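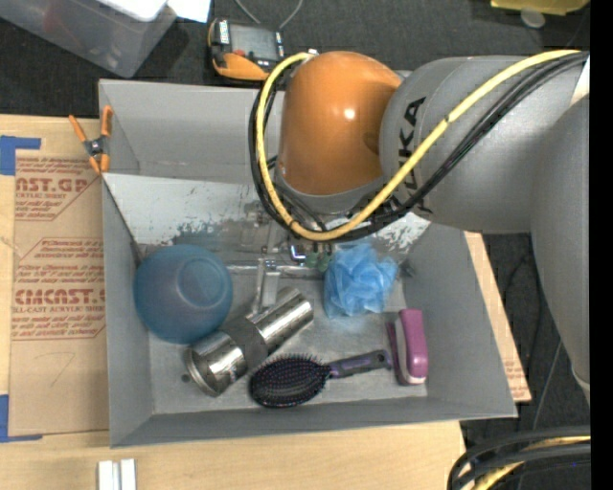
The Odds and Ends Pages: Bins, Bowls and a Very Patient Lamp

Hello again! I promised Fathima I would put this set up before Tuesday, and here I am at almost 22 minutes to midnight the day before, so it counts. If you're new, this is where I keep pictures of plain old stuff -- things that live in bins, on shelves, at the back of drawers -- and write a line or two under each one. I don't restore anything and I don't sell anything. I just like looking at it.

The album is called Hindside, which was a typo on the very first page and then everybody liked it, so it stayed. Click any picture for the big version. The captions run in the same order as the thumbnails.

Gray bin
I love a bin with sloping sides. Everything slides down into the middle and you get these accidental little arrangements. Look at the floor of it, scuffed all over, and the blotchy blue-gray patches low down on the back panel. You can't buy that kind of wear.

Blue bowl, upside down
My favorite thing on the whole page. It's translucent, and the round base comes out paler than the rest, so the color gets deeper as it goes down the sides. I had one a lot like it for cereal when I was little (mine was green, and my brother melted it).

Silver cylinder
Lying on the diagonal, with a dark gray textured band around its middle and a wide rim at one end. I've had three guesses by email so far and I like all of them. Keep them coming.

Button tin
From Anel Lekota's sewing room. The lid takes two thumbs and some bad language. I tried to sort the buttons by color and gave up at brown, there are so many browns!

Stack of saucers
Not one of them has its cup. Fidelina Londoño uses them under her plants and says the plants have never complained.

Rolling pin with one handle
The other handle went missing in a move, Fidelina thinks the one before last. She rolls with one hand on the wood and says it makes a better empanada. I've eaten the empanadas and I'm not going to argue.

Desk lamp, bent
It has been leaning like that for years. I straightened it for the picture and it went right back down while I was getting the light sorted out, so you get it leaning. I like it more that way anyhow.

Jar of keys
Aníbal Bermúdez says there are 100 keys in here and that he knows what two of them open. One is his shed. He won't say what the other one is.

Colander
Enamel, white with a blue rim, chipped at both handles. The holes make a star if you hold it up to the window, which I did for much too long while the pasta sat there waiting.

Postcard rack
The wire kind that spins, only this one squeaks. It came out of a stationery shop called Arango that closed when I was in high school. I put the spice packets on it now.

Measuring cup with the numbers gone
You have to fill it by feel. Ewurabena Amissah bakes with it every weekend and her lemon loaf comes out the same every time, so I guess the numbers were just there for the rest of us.

Ball of string
Made of all the short bits. My aunt started it and I've kept it going, and yes, there's a proper knot at every join. It lives in the soup pot, so soup has to be planned ahead.

Crate with 1575 painted on the side
No idea! It's not a date, I'm pretty sure, since the paint looks like house paint and the crate held oranges. It holds magazines now, and it holds them badly.

Egg slicer
Two of the wires are loose, so you get some thin slices and one big surprise. Good sound if you pluck it. The picture is a bit blurry and I'm leaving it in.

A few notes. If you want to use one of the pictures, just ask, I nearly always say yes. Several people have asked for bigger prints of the colander and I'm looking into it, though the place I used last time charged me $300 for a batch and the whites came out yellow. If you know somebody better, please write.

Next set is going to be lids. Only lids. Ewurabena has already set aside a shoebox of them, and I've cleared off the windowsill.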